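Why Water Spins Down a Drain

Pull the plug in a full sink and watch the surface. At first the water only sinks a little. Then a dimple forms over the drain. The dimple grows deeper and turns into a spinning funnel with air down the middle. This funnel is called a vortex. The plural is vortices.

A vortex is a region of fluid that turns around a line. The line is called the axis. In a sink, the axis points straight down through the drain hole. A fluid is anything that flows, so both water and air are fluids, and both can form vortices.

Where the spin comes from

Water in a sink looks still, but it is almost never completely still. Filling the sink stirs it. So does lifting a plate, dipping a hand, or pulling out the plug at an angle. After the surface goes flat, slow currents keep moving underneath. They can last for many minutes.

If you add up all of these slow currents, there is usually a small amount of turning left over in one direction. It may be too slow to see. When the drain opens, that small turning motion becomes large.

The rule behind this is called conservation of angular momentum. Angular momentum measures how much turning motion an object has. It depends on the mass of the object, how fast it moves around the axis, and how far it is from the axis. When nothing outside twists the object, its angular momentum stays the same.

A figure skater uses this rule. With arms held out, the skater turns slowly. With arms pulled in, the skater turns fast. Water moving toward a drain is like the skater's arms coming in. As the distance to the axis gets smaller, the speed around it goes up. At half the distance, the water moves around the axis at twice the speed, as long as friction is small.

Why there is a hole in the middle

Moving water tends to keep going in a straight line. To make it go in a circle, something has to push it toward the center. In a vortex, the push comes from pressure. Pressure is higher in the water farther out and lower in the water near the axis.

The surface of the water shows this difference. It stands higher where the pressure below is higher and dips where the pressure is lower. The faster the water turns, the deeper the dip. If the dip reaches the drain, air enters the pipe along with the water. The gurgling noise from a sink comes from air and water passing through the same opening.

The shape of the sink

The shape of a basin changes the way water approaches the drain. In a round basin, water can travel around the wall without meeting a corner. In a square basin, the corners interrupt the flow. Small, slow eddies can form there, and these use up some of the motion. A vortex can still form over the drain, because the water near the hole has already left the corners behind.

Depth matters too. Deep water gives the vortex time to build. When only a thin layer is left, rubbing against the bottom slows the water, and the funnel often breaks up. The last of the water may slide straight into the drain with hardly any spin.

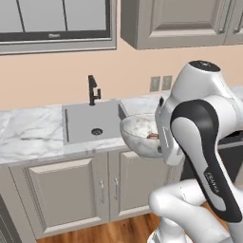

Does the Earth decide the direction?

Many people have heard that sinks drain one way north of the equator and the other way south of it. In an ordinary sink, this is false.

The idea is based on something real. The Earth turns once each day, and this affects things that move long distances across its surface. Their paths appear to bend. This is called the Coriolis effect. North of the equator the bend is to the right, and south of it the bend is to the left. Large storms such as hurricanes are wide enough, and last long enough, for the effect to set their direction of spin.

A sink is very small compared with a storm, and it empties in a short time. The Coriolis effect on the water is far weaker than the leftover currents from filling. Those currents decide the direction. The same sink can drain clockwise in the morning and counterclockwise in the evening.

Scientists have been able to detect the effect in tanks of water, but the conditions were strict. The tanks were wide, round, and shallow, with a tiny drain in the exact center. The water was left covered for a day or longer so that its currents could die away.

Try it

You will need a sink with a plug, water, and ground pepper. Ask an adult before you start.

1. Fill the sink halfway and turn off the tap.
2. Stir the water slowly clockwise with one hand. Take your hand out.
3. Sprinkle pepper on the surface. The specks show how the water moves.
4. Wait 30 seconds, then pull the plug straight up.
5. Write down which way the specks turn near the drain.
6. Repeat the test, stirring counterclockwise.

Compare your 2 results. The funnel should turn the way you stirred. For a harder test, fill the sink, do not stir, and wait as long as you can before pulling the plug. Do this several times and record the direction each time.

Words to know

Angular momentum: a measure of how much turning motion something has.
Axis: the line that something turns around.
Coriolis effect: the apparent bending of a moving object's path caused by the turning of the Earth.
Eddy: a small swirl in a fluid.
Fluid: a substance that flows, such as water or air.
Vortex: a region of fluid that turns around an axis.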